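Trultonville Mending Library
Progress report to the Tanguy Fund, second period
10/07/2023

Dear Faustine,

You asked for a short report this time, which I take as a comment on the last one.

The mending library is open and people are using it. Since June we have taken in 394 garments and sent 173 back out in wearable shape. The rest are on the rack, and the rack has started to lean. Most of what comes in is zippers, followed by the knees of children's pants, followed by things that should have been let go with dignity years ago. We fix those too when we can.

Of the $2,003 set aside for thread, needles and patches, we have spent $2,000. I would like to claim this was careful planning. The remaining $3 is in an envelope and I am told it will go toward pins.

The Skivbridge branch opened two weeks behind schedule. The landlord had promised us a key, and he did give us one – to a different building. We now have the right key, a decent iron and a sink that drains when spoken to firmly.
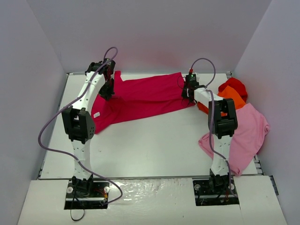 Classes and outreach

The evening class fills up every week. Beginners start with buttons, move on to hems and then meet the buttonhole, at which point a few discover other commitments. We have split the course into two levels so that the keen ones can get on with darning while everyone else makes peace with the thimble.

Our stall at the Zirside market did less well. We shared a corner with a man selling fudge, and the public made its choice. Next time we will ask for a spot by the shoe repair.

Still to do

The intake form needs a line for "what is wrong with it," as we have been guessing. We also want longer Saturday hours in Skivbridge, and a second rack. A quote for the rack is attached. Please read it sitting down.

Mathis Rolland
Project lead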